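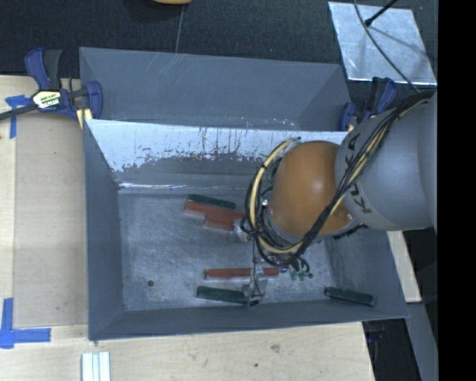

How long does a family have to submit corrections to a published obituary?
Corrections are accepted for 300 days from the date the notice first appears, and the family contact named on the order can send them at no charge.

TRUVORA RELEASES OBITUARY PLACEMENT SERVICE FOR FUNERAL HOMES

10/17/25 - Truvora, a supplier of records software to funeral homes, today released Kettle, a service for preparing death notices and placing them with newspapers and memorial websites. Kettle replaces the Gravix submission form, which will stay open to existing accounts until the end of February.

Kettle holds each notice as a single record. Names, dates, places of residence, survivors and service times are entered in separate fields, and the text of the notice is built from those fields. A change to a service time is passed to every outlet that has not yet closed its page. Outlets that have closed receive a correction request.

The standard notice allows 815 words and 2 photographs. Longer notices are priced by the line at the rate set by the receiving outlet. Drafts can be shared with up to 5 family members, one of whom must be marked as the approving contact before the notice can be sent.

"Most of the corrections we handle concern survivors' names and service times," said Shirley Sowerby, product manager at Truvora. "Kettle requires the approving contact to confirm both before an order is placed."

Records held in Wusarier, the company's case file system, can be imported directly. Notices published through Gravix will keep their present web addresses and guest books.

Accounts may be moved at any time from the settings page. Funeral homes without a Truvora account can request one through the company's sales office.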